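Does a desk arm that only lifts mugs really need a written risk assessment?
Posted by Nayeli Quintero, Sunday, August 2, 2026
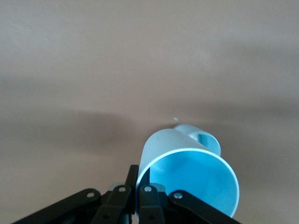
Gripper on the rim of the blue plastic mug.

We run a small arm at a community workshop and the new house rules from Sidinlow want a signed risk assessment for every "automated handling task". Ours is mugs. The seller's page says the arm is "safe by design", so I can't see what a form adds apart from another form. Is there a rule behind this or is someone covering themselves?

Zervas
"Safe by design" on a sales page means very little. Ask them which standard they tested to and see how long the reply takes. An arm on its own is normally treated as part of a machine, and whoever puts it to work with a gripper and a job has to look at the whole lot together. Those black links are a pinch point whatever the brochure says. Write down where fingers could go, what happens if the power drops mid-lift, and who can reach the stop button. Ours came to 2 pages. I'd also redo it if you swap plastic for china or put anything hot in there.

Kekora
its a plastic mug. we've had ours 5 years and no paperwork, never had a problem

Jisine
Kekora, no problem so far isn't a check of anything. That said, I've read a 28 page assessment for a similar arm and 26 of them were copied from one for a forklift. Signed, too. Keep it short and have the person who runs the arm write it. Whether the law wants it in writing depends on where you are and whether anyone is employed there, so ask your insurer before you argue with Sidinlow.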